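Smoke-tint compartment boxes for small hardware – latches and divider fit
Reading time: 4 min

flerkel_bench
Started moving my fasteners out of jars in September. I want one box format for everything from M2 to M5, plus washers and inserts. Current candidate is a tinted, see-through box with a clear lid, two black snap latches on the long side and crossing dividers. Requirements: lid must bear on the divider tops, latches must hold with the box full, and it should hang or stack. Opinions on the format?

zastley
Format is fine. The lid is where these fail. If there is clearance between lid and dividers, M2 washers migrate to the next cell as soon as you carry the box on its side. Test: put 30 washers in one cell, close it, turn it over a few times, open it and count.

flerkel_bench
Ran it. 30 in, 30 out of the same cell with M3 washers. With M2 I found two next door. So there is a gap, and it is close to the thickness of an M2 washer.

Preben Kárason
Cut a sheet of thin closed-cell foam to the inside of the lid. It takes up the gap. You lose some visibility from above, so label the side wall. I have done this on every box in my Jutley rack and no longer sort washers twice.

zastley
Disagree on the foam. The point of a transparent lid is reading the contents from above without opening it. If you cover the lid, buy opaque boxes and save money. Put the M2 washers in small zip bags inside the cell.

Preben Kárason
Bags inside cells inside a box is three layers to open for one washer. I build 200 boards a year at the bench and would not do it.

shokri_parts
Can we get a picture? "Two latches" covers several designs, and they do not fail the same way.

flerkel_bench
Closed, on the bench. Both latches are on the near long side. The slotted tab on the right end is for hanging. 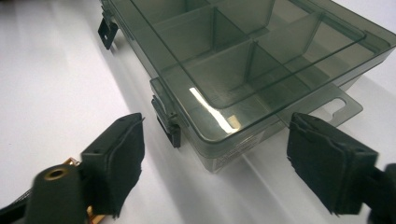 Latches and the hanging tab

shokri_parts
OK, separate clip-on latches in black. I prefer those to latches molded in one piece with the lid. A molded strip hinge whitens and splits after enough cycles. A separate latch can be replaced if the maker sells spares, so ask before you buy a stack of them.

I would not trust the tab with a full box of steel. Work out the load first. 482 M4 x 12 screws came to just over a pound on my scale, and that was a partly filled box. Hanging is for nylon spacers and heat-shrink.

flerkel_bench
Noted. Shelf for steel, pegs for plastic. Is the smoke tint a problem in use? I can see the dividers through the lid, but the far cells are harder to make out and the overhead light puts a white streak across the near corner.

zastley
Yes, that is the tint plus a glossy lid. Clear boxes read better and scratch just as fast. The tint hides dust and nothing else that I can think of.

Preben Kárason
It depends on your lighting. I moved the lamp from directly over the bench to the left side and the glare went away. The tint has not bothered me since – but I also have foam in the lids, so I read the side labels anyway.

zastley
Which proves my point about the foam.

Preben Kárason
It proves that I label my boxes.

shokri_parts
On labels: use a printed strip on the long side, below the rim and between the latches. Paper tape lifts at the corners. Print the size and length, skip the quantity. Quantities are wrong by Monday.

flerkel_bench
Plan so far: M3 and up stay in this format without foam. M2 washers get one small box of their own with a foam sheet in the lid. Steel goes on the shelf. I have 1,000 brass inserts coming and will see how many cells they need before ordering more boxes.

zastley
Reasonable. Keep the spare dividers, if any came with it. They are always a different thickness from the next batch.

shokri_parts
Weigh the inserts before you pick a shelf.

Related threads
Foam sheet thickness for lid gaps
Jutley rack: shelf spacing for flat boxes
Label tape that survives solvent wipes
Sorting mixed M2 and M2.5 screws
Bench lamp position and glare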